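Review: Uton cell simulator, second release

We run a returns and repacking shop in Ornenville. Mixed goods come in, get sorted by hand and go back out. In February we licensed Uton to plan a one-arm cell before buying hardware. Setup took 27 minutes.
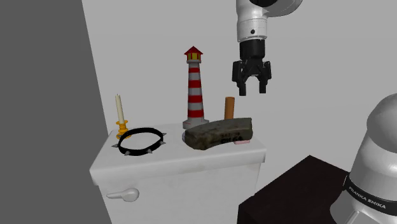

Does it replace the sorting staff? Our headcount is the same, but two people now plan grasps in the morning and sort after lunch.

Nandi Rampersad wrote most of our 250 test layouts. She had never programmed an arm, and was useful after 2 shifts. The close gripper view is the one she leaves open - it lags on older machines, 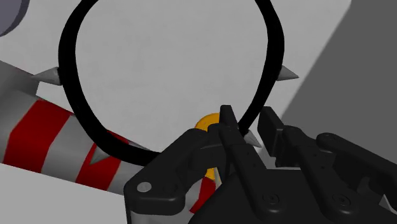

and the lag gets worse with contact display switched on. Support suggested a new graphics card.

Training is the real change. Nevzat Eren used to teach new sorters at the bench, and now spends 20 minutes a day on layouts with them first. He likes awkward shapes, such as a spiked collar beside a candle holder, for talking through approach angles. Some sorters find this dull.
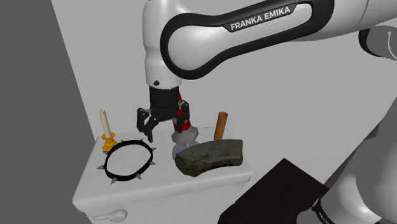
Export is weak. Reports come out as one long table, and our floor lead retypes the parts she needs. Clutter is handled better: an upright cylinder behind a curved, stone-like block stays a distinct item to plan for, with its lower end out of view. We renewed for a year.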